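Chapter 5
Can It Make the Bed Yet?

Reading time: 5 minutes

I started this chapter three times. The first two versions opened with factories, because that's where books about robots are supposed to open, and both put me to sleep. So we're going to start in the bedroom, with the sheets.

When I tell people I teach a course on automation, they ask me one question more than any other, and it has nothing to do with jobs or the future of work. They want to know when they can buy something that does the laundry and makes the bed. My answer used to be a long one. Now I say "not this year" and ask them how they make their own bed, and that's usually where it gets interesting (for me, anyway).

Try it yourself before you read on. Strip a bed and make it again, and talk out loud the whole time. You'll say things like "grab the corner" and "pull it flat," and you'll notice pretty quickly that those phrases are hiding most of the work. Which corner? How did you find it in the heap? How hard did you pull, and how did you know to stop? My students at Udstead do this as their first assignment and write down every step. The shortest list I've ever been handed had 5 steps. The longest had 69, and its author added a note at the bottom saying she'd skipped the pillowcases!

Both students made a perfectly good bed. The gap between those two lists is what I want you to keep in mind for the rest of the chapter.
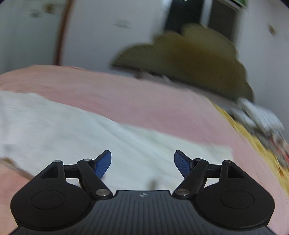
A machine needs something a lot closer to the long list, and even the long list leaves things out. Cloth is the trouble. A box has the same shape when you pick it up as it had on the shelf. A towel doesn't. Lift it by the middle and it droops, lift it by a corner and it droops some other way, and drop it and you've got a brand-new pile that has never existed before. Engineers call things like this deformable objects, a term you'll see again in Chapter 6. I mostly call them floppy.

Then there's the matter of fingers. You have ten, plus two palms, plus forearms, plus a chin for holding the top of the pillowcase (don't pretend you don't). A common robot gripper has two fingers that open and close. Two fingers can pinch the edge of a sheet just fine, once they're in the right place. Getting there is harder. The edge may be lying flat against the mattress, or tucked under something, or folded over so that what looks like an edge is only a crease. You sort that out by feel, half asleep. A machine that relies mainly on a camera has to sort it out by looking, and creases and edges look an awful lot alike.

So why do the videos look so good? I get asked this one too, generally by someone holding up a phone. Part of the answer is that a demonstration is one bed in one room on one day. The company we'll follow through this chapter, Nestari, showed its towel-folding arm at a trade event in September, and I stood there with my coffee and loved every second of it. The towels were all the same size. They came out of the same bin under the same lights. I don't think that's cheating, since a hotel laundry works much like that, and a hotel laundry is a real customer. But my house isn't a hotel laundry, and I'd guess yours isn't either.

The shop floor is a friendlier place for a machine, and you'll meet it properly in the second half of the chapter through Tasamex, a small firm that packs bed linen. They put one arm at the end of their line to move folded sets into cartons, and in its first trial it handled 200 sets and needed a person for 76 of them. Some of my students read that and call it a failure. Others point out that 124 sets went in the box with no help at all. I'd like you to argue about it, and to ask what the person was doing between calls.

Notice what the arm wasn't asked to do, though. Somebody else had already folded the sheets. The cloth had been turned into something boxy before the machine ever touched it, and a great deal of successful automation works that way: you change the job until it suits the machine. At home we're stuck with the job as it comes, blankets and all.

Before Section 5.1, strip that bed and write your list. Keep it somewhere you can find it, as we'll be cutting it up with scissors later on.

Bárány Textbooks | Contact | Copyright and permissions | Back to top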